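Lindcombe Household Textiles Project
Progress report to the Diten Fund
Submitted by Nest Phillips, Project Manager
August 1, 2026

1. Work carried out in the period

The project was funded to extend the life of fabric bags and other light household textiles given to the Lindcombe store. Sorting resumed in March, following the repair of the store roof. By the close of the period 1085 items had been received and entered in the register, against a target of 1000 for the year.

Printed bags in thin cloth remain the largest group. They arrive crumpled and are difficult to grade until they have been opened out and the print and handles checked on both sides.
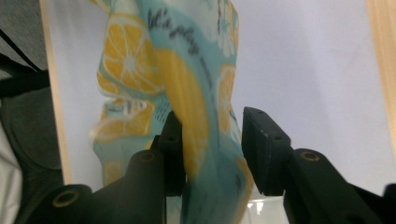 Grading is carried out under the scheme drawn up by Sayaka Murakami, which places each item in one of four classes according to the state of the cloth and seams. Agreement between graders was lower than expected in the first weeks – chiefly on creased items – and the wording for the second and third classes has been revised. Precious Saludo has retrained all staff on the new wording.

2. Folding and storage

The report of last year noted that bags stored unfolded took up more shelf space than had been allowed for. A single folding method has now been adopted. The bag is laid on a clear surface, the handles are brought in, and it is folded to the width of the shelf box. Bags with long handles are still slower to fold, and a separate instruction is in preparation.

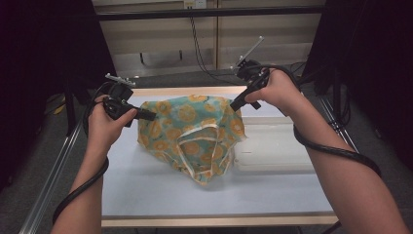 Figure 2. Patterned fabric bag on the white tabletop, with a white tray to its right.

3. Expenditure

Spending on shelving and boxes stood at £3444, within the amount approved. The order for a further 20 boxes has been held over at the supplier's request.

4. Next period

Noboru Tanabe will complete the register of repairs. The Fund is asked to confirm whether the unspent travel allowance may be moved to storage costs.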